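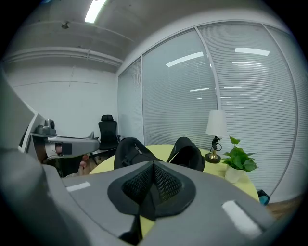 Attachment 1: round table with lamp and plant, gripper at front

Ticket 449 - Lamp task, start position rule
Opened by: Janelle Yap
Status: Closed

10:29 Yap: The Tratadar checker rejects my lamp episodes with "start pose out of range." The gripper was calibrated this morning.

10:41 Manalo: Which version of the rules are you on? The start distance changed in December.

10:48 Yap: The old one. My sheet has no minimum distance from the table edge.

11:05 Manalo: Use section 10. Start with the fingers open and both finger pads clear of the table. Keep the lamp cord out of the path.

11:52 Yap: Reran 29 episodes, all accepted.

12:10 Lindsay: Old sheet removed from the share. Closing.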